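Geometria na parede, branco na mesa: entrevista com a responsável pelo interior da Mostinach

A sala de brincar da Mostinach ocupa 18 metros quadrados no piso térreo. A projetista do ateliê Sastitine, que assina o interior, começou pela parede. "O padrão foi definido antes do mobiliário. Triângulos e faixas em ziguezague, em creme, coral e bordô escuro. Com uma superfície assim, o resto tem de baixar de intensidade."

O azul aparece em poucos triângulos. Segundo a projetista, a proporção foi testada em amostras impressas à escala. "Com mais azul, a leitura do ziguezague perdia-se. Ficou como acento — um tom vivo e outro mais apagado."

O papel, da linha Astine, foi aplicado em março, com 2 dias de secagem antes da entrada dos móveis. O acerto das juntas consumiu mais tempo do que a colagem, porque um desvio pequeno fica evidente nos vértices.

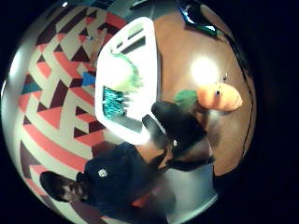 A mesa branca foi escolhida pelos cantos arredondados e pela facilidade de limpeza. "Tem um inconveniente, que é o reflexo. Com a luz do teto acesa, o tampo clareia muito e os objetos perdem contorno. Numa próxima sala pediria um acabamento mate."

O contraste com os tons quentes de madeira foi mantido de propósito. Quanto aos brinquedos, a encomenda à Wan incluiu 20 peças, com preferência pelas de pelúcia, entre elas uma cenoura laranja com folhas de tecido verde. "São leves, não riscam as superfícies e veem-se bem sobre a madeira."

A arrumação faz-se ao fim do dia, em 9 caixas baixas sem tampa. A projetista prevê rever as juntas do papel na próxima visita, começando pelo canto junto à porta.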